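# El robot que siempre acierta en casa

Trekomia lleva un año vendiendo una idea sencilla: que el software de un brazo robótico puede probarse casi por completo en simulación y llegar al cliente listo para trabajar. Su planificador, Trullus, recibe una orden corta, busca el objeto, calcula una trayectoria y la ejecuta. En la demostración para inversores lo hizo 100 veces seguidas sin un tropiezo. Los aplausos fueron largos.

Anselmo Puma no aplaudió. Ingeniero de control, pasó cuatro años en Plavbridge ajustando brazos para líneas de empaquetado y ahora revisa por encargo sistemas de terceros. «Cien de cien me preocupa más que ochenta de cien», dice. «Con ochenta tengo veinte fallos que estudiar. Con cien tengo un vídeo.»

La empresa le dejó ver los registros completos, y ahí la historia se complica. De las 734 configuraciones generadas para la última versión, una buena parte solo cambiaba la luz o giraba un poco los objetos. El planificador conocía de antemano la posición exacta de cada cosa, sin pasar por la cámara. Es una práctica corriente en el sector, y también una manera muy cómoda de no enterarse de lo que falla.

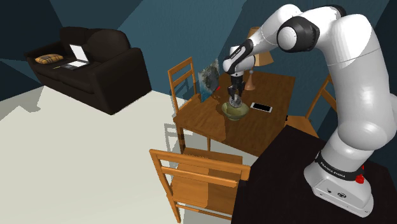 Trullus separa percepción y planificación en dos módulos que apenas se hablan. El primero entrega una lista de objetos con su postura; el segundo la toma por buena y no vuelve a preguntar. Mientras la lista sea correcta, todo va como la seda. Pero la pinza negra baja en vertical hasta la boca del cuenco verde, con la lámpara de mesa casi pegada a un costado, y en ese espacio un error de estimación pequeño ya es un problema. Puma se fija además en el teléfono de pantalla negra, tumbado junto al cuenco: una superficie oscura y lisa como esa, sostiene, es justo lo que muchos sensores de profundidad reales leen mal. El simulador la resuelve sin despeinarse.

Imani Lindqvist dirige el equipo de Trullus y no esquiva la crítica, aunque la rebaja. Recuerda que el módulo de planificación tarda 130 milisegundos en proponer una trayectoria libre de colisiones y que hace dos versiones tardaba mucho más. «Primero había que tener un planificador que mereciera la pena alimentar con datos sucios», argumenta. En noviembre, promete, empezarán las pruebas con ruido de sensor añadido y con posturas estimadas a partir de imagen.

Es una respuesta razonable — y la misma que dio Marulanda, competidora directa, antes de retrasar su producto por segunda vez. El ruido añadido a mano suele parecerse a lo que el programador imagina, una nube regular alrededor del valor verdadero. Los errores de un taller vienen sesgados, llegan juntos y se repiten siempre en el mismo rincón.

Puma ha pedido a Trekomia que publique los intentos fallidos con la misma resolución que los buenos. Lindqvist contesta que lo están valorando. De momento, la página del producto sigue mostrando el vídeo de la demostración, y el apartado de limitaciones ocupa 2 líneas.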